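Paid Data Collectors, Handheld Gripper Project (part time, on site)

Clendeck is looking for people to record everyday hand tasks at our Luvport site. The recordings are used as training examples for a learning system called Voltar, which is being taught to handle soft and awkward household items. No experience with robots or programming is needed. If you can pack a bag, fold a towel and follow a written task sheet, you can do this job.

What the work is

You hold a gripper tool in your hand and do ordinary tasks with it at a table. The tool has two fingers that open and close, and a camera that records from the tool's point of view. You do the task, put everything back, and do it again with the items in a different starting position. Each complete run is one example. A normal shift produces 70 examples, and you will not be pushed to go faster than that. Slow, steady runs are more useful to us than quick ones.

The current task set is bags and soft containers: opening them, moving straps out of the way, putting things in, taking things out. Clear plastic is the hardest material we work with and we need a lot of it. Later sets cover cloth, cords and kitchen items.
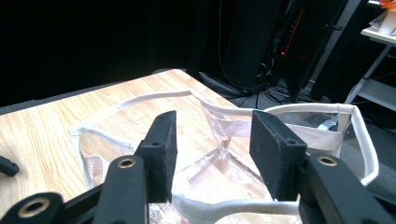
Failed runs count too. If you drop something or lose your grip, keep recording, try to recover, and mark the run on the sheet. Please don't delete anything. The system needs to see how a person gets out of trouble, and last season too many of those runs were thrown away before anyone on the training side saw them.

Hours and pay

Shifts are four hours with a paid break in the middle. Most people work three shifts a week. Pay is by the hour, never by the number of examples. People who complete the full bag set also get a one-time payment of $239. Training takes one shift and is paid at the same rate. The work runs through December and may be extended.

What we ask for

You must be 18 or older and allowed to work in the United States.
You should be able to stand or sit at a table for up to an hour at a time and squeeze a trigger many times without pain. If you have had wrist trouble, ask us about the tool before you apply.
Left-handed people are very welcome — nearly all of our examples so far are right-handed.
Plain sleeves, please, and no rings or bracelets during recording.

What is recorded

The camera records the table, the tool and whatever is near them. Your hands and voice may be picked up. Sound is removed before the files are stored. You will sign a consent form on your first day and get a copy to keep.

Where

Westerberg Building, Room 581, Luvport. There is free parking behind the building and a bus stop across the street. The elevator goes to our floor.

How to apply

Fill in the short form at the front desk or on the Clendeck jobs page. Tell us which hand you use and which hours you can work. A resume is fine but not required. Applications close 9/9/18. We reply to everyone — usually within a week.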